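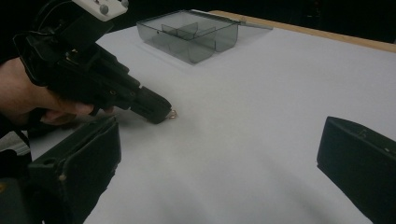
Will the students still understand what the robot is doing once the recordings go into the computer, or does it turn into a black box at that point? One of your readers at Memard wrote that in the margin of our spring application, and we have kept the question taped inside the cover of the club logbook ever since. It's a fair thing to ask of a school club that wants money for robot learning, and much of this report is our attempt at an answer.

Sep 14, 2022

To the Memard education office
From the Droltero robotics club, Stoyanova School
**Progress report on the small parts project**

First of all, thank you for your patience. We had meant to send this before the school year started, and then the room was being painted and half our equipment was in boxes in the hallway, and one thing led to another. The students asked me to say hello from them, and to tell you that the grant sticker is on the lid of the tool chest where everybody sees it.

## Where we are

When we applied, we promised you 130 recorded demonstrations of a person handling small hardware with the hand-held grippers, and a robot arm that could be trained on them to do a simple version of the same job. As of this week the club has recorded 135. Five of those failed our own check and have been set aside, so we are standing exactly on the number we promised, with nothing to spare. I would have liked a bigger cushion, and the students are already arguing for one. We'll keep recording through the fall.

The arm is the slower half of the story. It's mounted, it moves, it stops when the button is pressed, and it has been trained once on an early part of the recordings. The result of that first training was poor, and I describe it further down, because I think it was the most useful afternoon we have had so far.

## What the students do in a session

The job we chose is plain enough to explain to a parent in the parking lot: take small metal parts from the table and put each in the right section of a divided box. Nuts and rings to begin with, then washers, and screws at the end because they roll. We picked it since every workshop in Stekari has a drawer full of mixed hardware that somebody means to sort one day, and several of our students come from families who own such a drawer.

A session begins with setting the table, and this has become a bit of a ritual. The work surface gets wiped, the box goes into its place for the day, and one student reads the setup line out loud from the logbook while another does what it says. Then one student operates the gripper, one lays out the parts, and one writes. They trade places when the writer says so. We used to trade by the clock, but the writer turned out to be a better judge of when the operator is getting tired and careless.

The operator's job looks easy and isn't. You have to move at a pace the arm could manage, keep the fingers where the camera can see them, and close on the part without shoving it away. With a tiny nut on a smooth surface, a nudge from the wrong side is enough to send it off toward the edge. New students tend to come in fast from above, the way they'd reach with their own fingers. After a few tries they slow down on the last stretch without being told, and I find that lovely to watch!

Every recording gets a line in the logbook with the part, the starting spot, the operator's initials and a word or two on how it went. "Clean" is the word we like. "Two tries" is also allowed and also kept. There was a long discussion last season over whether a recording with a second try should count. Some of the older students felt it was cheating to include it, and some of the younger ones said that a robot which has never seen anyone miss won't know what to do when it misses. In the end we kept them and marked them, so that we can train with them and without them and compare. That comparison is on the list for the coming months.

## The five we set aside

I want to be open about these, as you asked for problems as well as progress.

- Two had the wrist rotated so far that the part was out of view at the moment of closing.
- One stopped partway through because the storage card was full.
- One was recorded with the wrong setup line, so the logbook and the video disagree on where the box was.
- The last one is perfectly good except that the operator sneezed.

The sneeze one is a matter of some pride and has been saved in its own folder. The storage card was our own fault, and checking the free space is now written at the top of the setup page. The wrist problem comes from the height of the table, I believe, because both were made by our smallest students, who had to lift an elbow to reach the far side. We now have a low step for anyone who would like it.

## The first training, and what went wrong

We trained on the first batch just before the summer break. Everyone came, including a few who had officially dropped the club for track season. The arm went out over the table, lowered itself very nicely, closed its fingers on nothing at all a little to the left of the nut, lifted, carried the nothing over to the box, and let go of it. Then it did that again. The room was delighted, which I hadn't expected, and after the laughing died down a student went to the logbook and began reading out the starting spots.

Nearly all of that early batch had been started from the same comfortable place on the table. We had been laying out the parts where the operator liked them. The arm had learned the place and had hardly needed to look at the nut.

To come back to the question at the top, I can say that this was the moment I stopped worrying about it. The students didn't need to see inside the program to work out what had happened. They had made every one of those recordings themselves, they had the handwritten list, and the mistake was sitting right there in a column. One of them put it in the log as "we taught it our habit," and I haven't been able to improve on that.

Since then the starting spot is drawn from a cup of paper slips before each recording. The box position changes too, though less often, as moving it takes longer. Every recording made after the break follows this rule. We haven't trained on the new set yet, so I can't tell you whether it has helped, and I would ask you not to count it as a success until we can show you.

## Equipment and spending

The grant was written for two hand-held grippers, and both are in use. One needed its finger screws tightened more often than I'd like, and a student who is handy with tools has taken over looking after it. We bought the arm's mounting plate, a computer with enough memory to train overnight, storage cards, and a supply of hardware and divided boxes. The spending sheet with receipts is going to your office separately, from the school's accounts desk.

There is a small amount left in the line for lighting. Our room gets strong sun in the afternoon and then loses it quite suddenly, and the videos from early and late in the same session can look like they came from different buildings. I'd like to keep that money where it is for one more month and see what a plain roller blind can do before we buy lamps. If the blind is enough, I would ask your permission to move the remainder into spare gripper fingers. The pads wear, and it's a shame to stop a session over something so small.

## Who is coming

The club is a healthy size, and the mix is better than it was a year ago. We had hoped to draw in students who don't think of themselves as programmers, and the recording work has done this more or less by itself. It rewards steady hands and patience - and neat handwriting, to the surprise of a few of our best coders. A pair of students from the jewelry elective came by to look and stayed. They hold the gripper very close to the nose end, which nobody had taught them, and several others have copied it.

We do lose people in the weeks when there's only recording to do. It's repetitive, there is no way around that, and I would sooner admit it than dress it up. What helps is playing back a few recordings on the big screen at the end, so that the afternoon finishes with something to look at and to argue over.

## What comes next

Through the rest of September we'll go on recording, mostly washers, with the slips in the cup. Once the new set is large enough to be worth an overnight run we will train again and test the arm on starting spots it has never been given. After that comes the comparison with and without the second tries. Screws will wait until washers are dependable.

We would also very much like to have someone from Memard visit on a testing day. The students have asked for this more than once. They'd want you to draw the slips yourself, I think, so please bring somebody who doesn't mind being put to work. The side entrance is the one by the bike racks, and the main door is locked after classes.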